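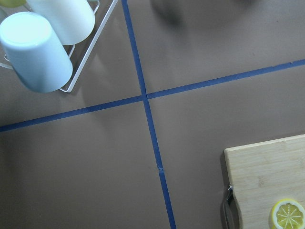
Page 2

Kestia Equipment Program: Progress Report
15 November 2018
Prepared by Agustina Garrido for Magnus Gillies, Edstead

Work on tabletop handling of kitchen items continued during this period. Spending on grippers and spare cables stands at $3,147, within the approved amount.

Quotations for a second arm have been received from Lis and Ullard. The Ullard price includes mounting hardware and delivery in up to 4 weeks. Lis quotes separately for freight. 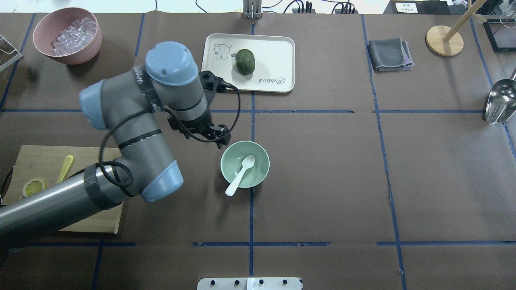 Figure 2. Arm and two-finger gripper over the taped work surface, with bowl and spoon.

Dariusz Szewczyk has asked that replacement gripper fingers be budgeted as a recurring cost. We request approval to move the unspent travel allocation to this line and to place the order for the second arm before the end of November.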